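# The Small Beer of Clostdale

When I moved to Clostdale, I thought that beer was a drink for the end of the day. My neighbors corrected me in the first week. In this town people drink it at lunch, in small glasses, and then they go back to work with a clear head. It is called table beer, and it has about half the alcohol of a usual lager.

The style almost disappeared. Louro, the old brewery by the canal, stopped making it when the factories closed, and for many years you could find it only in private kitchens. Olga Figueiredo learned it in one of these kitchens, from her aunt, who used a soup pot and a clean pillowcase.

Today Olga runs Diken, a brewery with 2 tanks and a very loud pump. She opens the door at six in the morning, when the water is still cold from the pipes and the street is quiet.

"My aunt never measured anything," she told me. "I measure everything, and hers was still better." 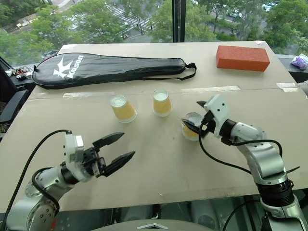 The difficulty of a weak beer is that it has no place to hide. In a strong one, the sugar and the alcohol cover many mistakes. In a table beer you taste the grain, the water and also the hose, if somebody did not wash it well. Olga mashes her barley for 90 minutes, a little warmer than most brewers would like, so that the beer keeps some body. She adds a handful of oats. The hops come from Trosex, a farm up the valley, and she picks up the sacks herself in August.

I asked her if young people buy it. She made a face. They come for the price, she said, and some of them stay for the taste. A small glass costs less than a coffee, and she has refused to change this even after the malt became more expensive.
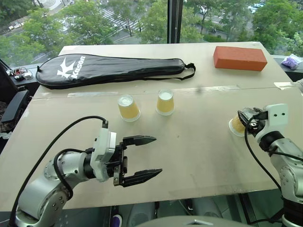
Her best customers are the restaurants. There are 28 of them on her delivery list, most within walking distance, and she still brings the kegs with a hand cart when it is not raining. The cooks like a beer that does not fight with the fish. One of them puts it in his bread dough and will not say how much.

Louro has now asked to brew the recipe in its big kettles. Olga has not answered yet. She is afraid of the filter, which would make the beer bright and, in her opinion, a bit stupid. For the moment she gave me a bottle to take home and told me to drink it before the weekend.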